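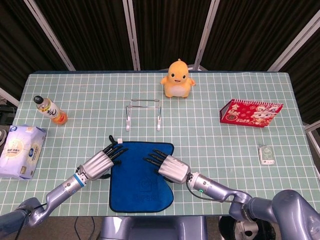

One reader of the first edition wrote to us that her towels never came out the same width, and she asked if the fold must really begin from the top edge. Yes, it must. We have written this section again so that it is more clear.

6. Folding the towel on the grid mat

The steps are for the Tendik hand towel and for other flat cloths of similar size. For bath towels please see section 41.

6.1 Before you start

Lay the Illano mat on the table with the printed lines facing up. The mat should not hang over the table side. Keep bottles, toys and other small things away from the part of the mat where you will fold.

Note: The lines of the mat are only for alignment. Do not use them for cutting.

6.2 Laying the towel flat

1. Put the towel on the mat with the long side towards you.
2. Place one hand on the upper left part and one hand on the upper right part.
3. Press lightly and move both hands outwards until the top edge follows one white line. A small wave in the edge is allowed.
4. Smooth the towel downwards, from the top edge to the bottom edge. Do not pull at the corners.

Caution: Pulling at one corner stretches the hem, and after washing it stays stretched.

If the towel has an embossed mark, decide now if you want to see it when the towel is folded. For the mark outside, turn the towel over and repeat steps 2 to 4.

6.3 Folding

5. Take the top edge with both hands and bring it down to the bottom edge.
6. Smooth the fold with the flat hand, from the middle to the sides.
7. Fold the left third over the middle, then the right third over it.

The towel has now 6 layers. If the corners are rounded, they will not meet exactly. Align the straight parts of the edges and leave the corners as they are.

6.4 Storing

Store the folded towels in the Fadex box or on the Steinbach shelf, with the closed fold to the front. Do not put more than 3 towels in one pile on the narrow shelf.

Note: A damp towel must be dried completely before folding.

Text revised 20 October 2023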